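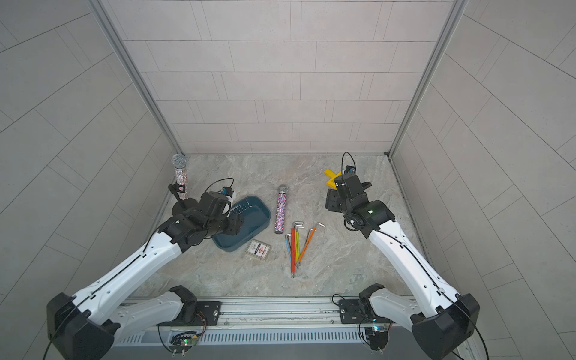
Keeping small parts and tools in order

Most lost screws are lost in the first ten minutes of a job. Before taking anything apart, clear the worktop and put down a shallow tray with a lip. Anything that comes off goes in the tray. A baking tin will do, though a dark plastic tray shows up bright screws better and a pale one is best for black fixings.

Screws from different places

If the screws are different lengths, keep them apart. Draw the outline of the thing you are mending on a piece of card, push a small hole where each screw came from and stand the screw in it. This works well for radios, food mixers and anything with a back panel. A long screw put in a short hole can crack the plastic or go through to the wiring.

For bigger jobs use an egg box. Number the hollows with a pen in the order you take things out, and work backwards when you put it together.

Labels

Masking tape and a soft pencil beat most shop labels in a workshop. The tape comes off cleanly if you remove it within a few weeks. Left on a jar in the sun for a summer, it will need white spirit. Paper labels on tins that are handled a lot should be covered with clear tape, right round the tin so that the ends overlap.

Write the size and the length, and what the thing is for if you know. "Hinge screws, back bedroom" is more use in three years' time than a number.

Jars and drawers

Glass jars let you see what you have but they break on a concrete floor. Keep them on a low shelf with a batten along the front. Mahnaz Kazemi wrote in to suggest screwing the lids to the underside of a shelf, so the jar twists off with one hand. Use two screws in each lid, or it will spin. Don't do this with large jars full of nails, as the weight pulls on the thread and they can drop.

My own screws live in a Nevham cabinet with 8 deep drawers. The drawers slide right out if you pull too hard, so I put a dab of paint on the side of each one where it should stop. If yours stick, rub a candle stub along the runners. Oil collects sawdust and makes it worse.

A box of 100 screws rarely gets used up in one go. Tip the remainder into a drawer and tape the end flap of the box inside, where the size is printed.

Damp sheds

Steel parts rust quickly in an unheated shed from October onwards. Put a spoonful of dry rice in a twist of cotton cloth and leave it in the tin, then change it when it feels soft. The little sachets that come with shoes are better if you have them. Keep both out of reach of children and dogs.

Wipe hand tools with a cloth that has a few drops of light oil on it. The cloth can be kept in a lidded tin for the next time. This is only for light machine oil. Rags used with linseed oil can catch fire by themselves and must be spread out flat to dry outdoors before they are thrown away.

For rust that has already started, soak the part in white vinegar overnight, scrub with an old toothbrush, rinse and dry it straight away. Plated parts should not be left in vinegar, as the plating can lift.

Finding what you dropped

Turn off the main light and lay a torch flat on the floor. Anything small throws a long shadow. On carpet, stretch the foot of an old pair of tights over the vacuum nozzle, hold it with a rubber band and go over the area slowly.

A magnet on a string will bring up steel screws from behind a cooker, but it won't pick up brass.

What to throw away

Screws with chewed heads, bent nails, perished rubber washers and any wall plug that has been pulled out of a wall. Keep odd keys for a year in an envelope with the date on it.

Next page: sharpening kitchen scissors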